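A visit to the Nastell dye works at Tedgate

Posted in Days out, August 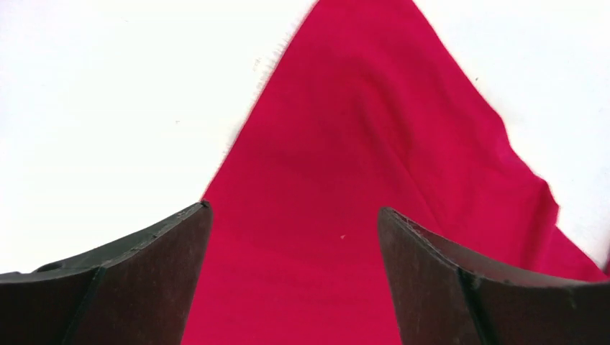 Vetine asked under last month's post whether the dye works was worth the trip for someone who sews but has never dyed anything, and whether you get to see the vats or only the shop. Yes to the first, and you do see the vats, though from behind a rail. I said I would write it up properly once I had been, so this is the longer answer.

The works stands at the bottom end of Tedgate, past the bus turning circle and over a narrow bridge. It opens to visitors for one week in August, when most of the staff are on holiday and the big machines are stopped for cleaning. The rest of the year you can only go in by arrangement with a college or a guild. Tickets were on sale from early in the summer and my slot was for ten in the morning. I would book the ten o'clock if you can, as the upstairs rooms get very warm by the afternoon.

You wait in the old wages office, where there is a bench and a rack of leaflets. Somebody from the works takes your ticket and gives you a pair of overshoes. There were nine of us in the group. Bags have to be left in a locker, but you may carry a notebook.

The first stop is the grey room. "Grey" is what the trade calls cloth that has come off the loom and had nothing done to it, and it is mostly a dull cream colour. It arrives on rolls, and every roll has a card tied to it saying where it was woven and how wide it is. Ours was mainly cotton, with a small stack of wool for a blanket firm. The guide unrolled a length over a table and showed us the slubs and knots that the inspectors look for. The standard width here is 54 inches, which will be familiar to anyone who has bought curtain fabric. The works still writes widths in inches and weights in grams, and the guide said no one there had ever thought this was odd.

Next comes the scouring, which is really a very hot wash. Raw cotton has wax in it, and if the wax stays in, the dye takes in patches. The scouring tanks were drained for the week, so we could look right down into them. They are deeper than I had pictured. The smell was of soap and something like wet cardboard, and it stays in your clothes.

The dye house itself is the largest room, with a sawtooth roof and windows facing north. Two of the smaller vats were being kept going for visitors. You stand behind the rail on a raised walkway and watch the cloth go round on a winch, in and out of the liquid, for a long time. I had expected it to be quicker. A deep shade can take most of a working day, and the temperature has to be brought up slowly or the colour strikes unevenly. The vat nearest us was running a navy. The other was a sort of mustard for a firm that makes work aprons.

A good part of the talk here was about red. Reds are the shades that customers send back most often, partly because the eye is fussy about them, and partly because loose red dye shows up on everything it touches. After dyeing, a red has to be rinsed, soaped hot and rinsed again until the water comes away clear. Somebody asked about vinegar and salt for fixing colour at home. The answer was that neither does much for a modern cotton dye once it is on the cloth, and that a good hot wash with a little plain detergent, done separately, does far more. I have been putting vinegar in the first wash for years, so I wrote that down.

From there you go up an iron stair to the laboratory, which was the part I enjoyed most. It is a small room with a sink down one side and a light cabinet on a bench. The cabinet is a box with its front open and several different lamps inside. They put two swatches in it and switched between the lamps. Under the first they were the same brown, and under the second one of them was plainly greener. This is why a jacket and trousers can match in the shop and not in the street. The works checks every batch under three kinds of light before it leaves.

The recipe books are kept up here as well. They go back to before the present building, and each shade has a number, a scrap of cloth glued to the page and the quantities written beside it. We were shown shade 2037, a soft blue-green that has been in production longer than any other. The scrap on the page had faded to nearly nothing along the fold, but the corner under the glue was still bright. New recipes are kept on a computer, but a swatch is still cut and filed for each.

There is also a test for rubbing, done with a little arm that pushes a square of white cotton back and forth over the dyed sample. The white square is then compared with a grey scale running from one to five. Five means no colour has come off at all. A dark red may only reach three when the cloth is damp, and the customer has to agree to that beforehand. You can do a rough version at home with a damp white handkerchief before you cut out anything with a pale lining.

The finishing room was less interesting, or I was getting tired. The cloth is stretched to width on a long frame with pins down both edges, dried, and rolled again. The frame was stopped and had its covers off. We heard a fair amount about shrinkage. A cotton that has not been pre-shrunk can lose several centimetres in a dress length, and the works will only put "pre-shrunk" on the label if a test piece has been through the wash more than once.

The tour ends in the warehouse, where the Espinoza contract was waiting to go out. Espinoza make theatre curtains and take a heavy cotton velvet, dyed to order and sent off in crates because it must not be folded. We were allowed to touch an offcut. The whole visit took a little under two hours with plenty of standing, and there are 38 steps up to the laboratory with no lift. If stairs are a problem, say so when you book and they will show you a film of the upstairs rooms in the wages office.

The shop is in the old stable across the yard and you do not need a ticket for it. It sells seconds and roll ends, priced by weight. Most of the seconds have a fault marked with a thread in the selvedge, so you can see what you are getting and cut round it. The plain cottons were good value. The wool was not, in my view, and had mostly been picked over by the time we got there. There is a bin of sample squares by the till which would suit anyone making patchwork. I came away with two lengths of mid-weight cotton and a bag of squares, and I have washed the lot separately, without vinegar.

Practical notes. The car park is small and was full when I came out at noon. The bus from the station stops at the turning circle twice an hour, and it is a short walk from there, all on the flat. There is no café at the works, but a van in the yard does tea and rolls — cash only on the day I went. Children are welcome in the shop and on the walkway but not in the laboratory. Photographs are allowed everywhere except the page openings of the recipe books. Wear flat shoes, as the iron stair is an open grid and heels go through it.

Two things I would have liked were more about where the water goes afterwards, which was covered in a sentence at the drain covers, and a list of the dye classes to take home. The leaflet in the rack is mostly history. I asked at the desk and was told a fuller booklet is being printed, but that it would not be ready until the autumn. I have left my address for a copy.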